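Aug 13, 2018

Second full day on subtitles for the Jusstead series. The print check for the opening title is finished, so I can stop worrying about reel three and go back to the text file, where most of the remaining faults are.

The film is Karakaya, 70 minutes, in Polish and Turkish with a few lines of German. The English subtitle file that came with it has 548 entries. I ran it against the screening copy this morning at normal speed with the sound on the booth monitor. Drift at the head is negligible. By the wedding sequence the subtitles come in early enough that you read the answer before the question has been asked. The drift is linear, so this is a frame rate mismatch: the file was timed to a 25 fps transfer and our copy runs at 24. I applied the stretch, saved under a new name and spot checked the start, the middle and the last spoken line. All three now land where they should.

There is a second fault that the stretch does not fix. After the intermission card our copy holds black longer than the transfer did, so everything past that point needs a fixed offset on top. I set it by ear from the door slam and then confirmed it on the train announcement. I would have liked a cleaner sync point than a door slam, but the train announcement has music under it.

Reading speed is poor in the long kitchen argument between the mother and the aunt. Whoever did the file translated every word, including the ones shouted over other ones. I split five of the entries and cut two down to the sense. The rest I left alone. I am not the translator and would prefer to send notes.
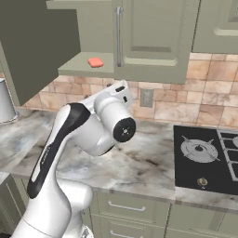
Called Kazimiera Wilczyńska at noon about the Polish. She confirmed that the uncle's line at the bus station is a proverb and that the English we have is a word-for-word version with no meaning. Her suggestion is shorter and fits on one line. She also says the subtitle at the christening gives the wrong degree of relation – the woman is a godmother, and the file has her as a sister, which makes the later inheritance scene impossible to follow. I saw this film in June and did not catch it. I assumed I had missed something about the family.

She will introduce the screening and has asked for no more than ten minutes. I agreed. She wants the house lights at half for it and a handheld microphone, no lectern. Wrote both on the booth sheet.

Program notes: my draft is 500 words and the space on the sheet is for a good deal less. I cut the paragraph on the director's earlier shorts and kept the one on the two languages. The running order for the series is still Karakaya first, Drelasen second, Drokosell last. I argued for Drelasen as the opener, as it is the easier film, but its distributor has only cleared the later date and there is no point reopening that.

Drelasen has a separate problem. The disc they sent is region locked and the backup is the same disc again. Asked for a file. They replied that a file is possible but did not say when. 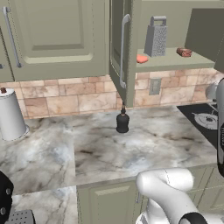
Audio levels on Karakaya are low in the dialogue and very high in the band music. I set the fader half a point above our usual mark and marked it in pencil on the booth sheet. Anything higher and the wedding is painful in the front rows. Walked the room during the playback: the back left corner is still dull, same as all last year. The surround channels are silent on this title, which is correct for a mono mix. I wrote that down as well, so that whoever is on the booth that night does not start pulling cables.

Subtitle position: the white text is lost against the snow in the border crossing. Tried a thin black outline, and then a gray box. The outline is enough from the middle rows. From the last row it is marginal. Kept the outline.

To do tomorrow. Send the timing notes and the godmother correction to the distributor. Full run of the corrected file without stopping, since spot checks will not find a bad split. Check the aspect ratio on the trailer for Drokosell, which looked squeezed in the preview window and may only be flagged wrong. Ask the front desk which door list they are using, theirs or ours.

Locked up at 7:40. Left the corrected file on the booth machine and a copy on the gray stick.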